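Dindthorpe Allotment and Garden Society
Minutes of the General Meeting, March 2021

Present: 30 members, with Melaniia Shevchuk in the chair. Apologies were received from four members.

1. Minutes of the previous meeting
Approved with one correction. Under item 6, "north gate" should read "north tap."

2. Water supply
The meter reading for the winter quarter was 228 units. The supply to the lower plots remains off pending replacement of the stop valve at the Caltitz Road end. Two quotes have been obtained. The lower quote, from Kovalchuk, covers the valve, the fitting and backfill of the trench, but excludes pressure testing. The chair is to ask for a revised quote with testing included.

A member asked if the standpipe hoses could be left connected overnight. The existing rule stands: hoses are to be disconnected and drained after use.

3. Plot boundaries
Plots 8 and 9 were remeasured following a query from the holder of plot 8. The dividing path is 50 cm wide at the shed end and narrower at the hedge end. Both holders agreed to move the edging boards. The site plan will be amended once the boards are in place.

4. Vacant plots
Three plots are vacant. One has standing brambles and will be offered at half rent for the first year. The waiting list will be contacted in order, with 14 days allowed for reply.

5. Compost delivery
Bulk delivery from Sirnmont was confirmed at the same price as last year. The truck cannot use the inner track while the ground is soft, so the load will be tipped on the hardstanding. Members are to collect by wheelbarrow and enter the quantity taken in the shed book. Unrecorded loads made last year's figures impossible to reconcile.

6. Frost covers
Discussion of covers for early crops. Fleece was preferred for brassicas and salad rows. Plastic sheeting was considered acceptable for warming soil before sowing, provided it is weighted along all edges and removed from the site when no longer needed. Carpet remains prohibited under rule 11.

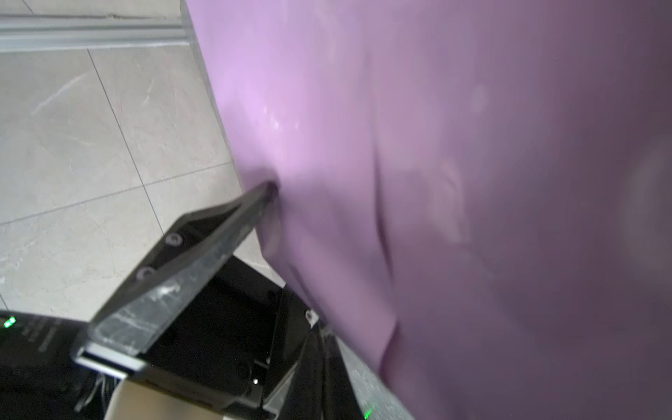
Soft lilac material, folded.

7. Bonfires
No change to the current rule. Fires are permitted after dusk only, and none from the start of April to the end of August.

8. Any other business
The padlock code will change before the next meeting. Holders will be told by letter. The seed swap table will be set up beside the main shed, and packets must be marked with variety and year.

Actions
Revised valve quote: chair.
Letters to waiting list: secretary.
Amended site plan: secretary, after edging is moved.

The meeting closed at 8:40 pm.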